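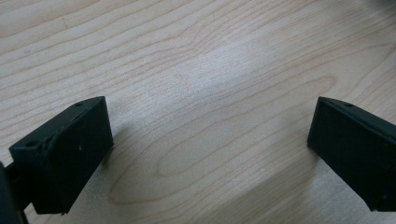 How often should a wooden table be wiped?
Once after each meal with a cloth that is only a little damp, and then with a dry one.

That is the rule of Renato Pereyra, who looks after the dining tables at the Escobar guest house in Grillbridge. He has done this work for 15 years, and he speaks about it slowly -- he likes to finish a thought before he starts another.

"People see a mark and they want to rub hard," he told me. "I ask them to wait. Put the cloth on it, count to 7, then lift."

He likes pale wood with a strong grain. "The eye follows the lines, so a crumb can hide there. I look from the side, against the light."

I asked what should stay on a table between meals. He prefers very little: a woven placemat, and a black wire basket. "The basket has small feet. I lift it, always. If you pull it, the feet will write on the wood."

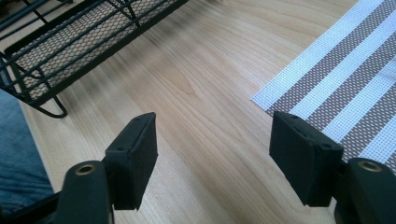

The oil question

Pereyra used to oil his own table at home every March. Now he does it less. "Too much oil is sticky, and then you have dust." Placemats he shakes outside, never over the table.

His last advice was about the light. "When it shines back the same everywhere, I stop. My wife says I stop too late."
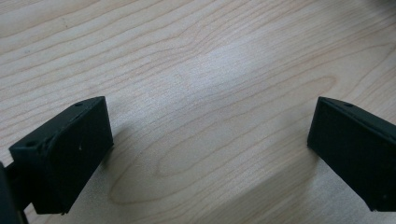 The grain of a pale tabletop, with the light on it. Grillbridge, September 2023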